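I Bought the Shape Board. I Have Questions.

Posted Monday, February 24, 2025

My sister-in-law swears by peg boards. Her kids had one, her neighbor's kids had one, and for most of the winter I was hearing that my son's hands would be behind if he didn't get one too. He is two and a half. His hands can open the childproof cabinet under the sink, so I wasn't losing sleep. But I am weak at the end of a long week, and I ordered the thing.

What I got was the Brimov board. You know the type even if you don't know the name: a flat white sheet with black outlines on it and a set of chunky pieces that are supposed to go on the outlines. No holes, no slots. The piece either sits inside the line or it doesn't, and the board doesn't care which. This is sold as a feature. The booklet calls it "self-directed accuracy." My own mother would have called it a placemat.

I have a problem with toys that arrive with a booklet. This one ran to 15 pages, and the first three were about the founder's walk in the woods. Somewhere near the back was the sentence that got me to sit down and write this, which claims that a child will place a piece 3000 times before the skill "settles." Placed by whom? Counted by whom? I wrote to ask and got a coupon.

Still, I tried to be fair. We used it every morning for two weeks, at the kitchen table, after breakfast and before he got grumpy. I put out one piece at a time like the booklet says. He put the first one in his cup. The second day he lined them all up along the edge of the table and drove them off, one after another, with sound effects. By the end of the first week he would set a piece on an outline if I pointed to it, and then look at me as if to ask what I was getting out of this.

The part I'll grant them is the pegs. A small peg is harder to hold than a big flat block, and you can see a kid thinking about it. He has to pinch it, keep it upright, get it over the right spot, and then let go without knocking it sideways. The letting go is the tough bit. I had never paid attention to that before. I tried it myself with my left hand and I was not great either. 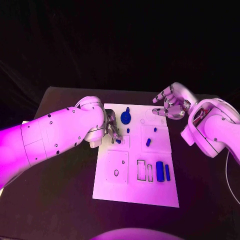 What I don't buy is the leap from there to everything else. Pinching a peg is practice at pinching a peg. Maybe it helps with buttons. Maybe. But the booklet goes on to handwriting, then reading, then "confidence in group settings," and by that point I'd like to see some homework. My friend Aurelia Hofstetter taught kindergarten for years and I asked her over coffee whether she could tell which kids had grown up with these boards. She laughed at me for quite a while.

She did say that she likes printed outlines for one thing, and that's cleanup. Her classroom shelves had the shape of every tool drawn on them, so the kids knew where the scissors lived. I came home and stole that idea immediately. I drew around his cups on a sheet of shelf paper in the low drawer, and he puts them back on the marks – mostly – without being asked. Cost of shelf paper: already had it.

I should mention the competition, because people will write in. The Kvaran set is the same idea with heavier pieces and a price I'm not going to repeat in front of my husband. We borrowed one back in August. It lasted until he found out how loud it was on tile. I haven't tried the Bodbridge one and I don't plan to unless somebody leaves it on my porch.

So would I buy it again? No. Would I throw it out? Also no. It's in the hall closet, minus one piece that I suspect is under the stove, and I bring it out when it rains. He plays with it for a few minutes and then wants the salad spinner, which teaches nothing according to any booklet I've read and has held his attention since Christmas.

If you have one of these and your kid loves it, I believe you. If you have the 600-piece expansion, please tell me where you keep it.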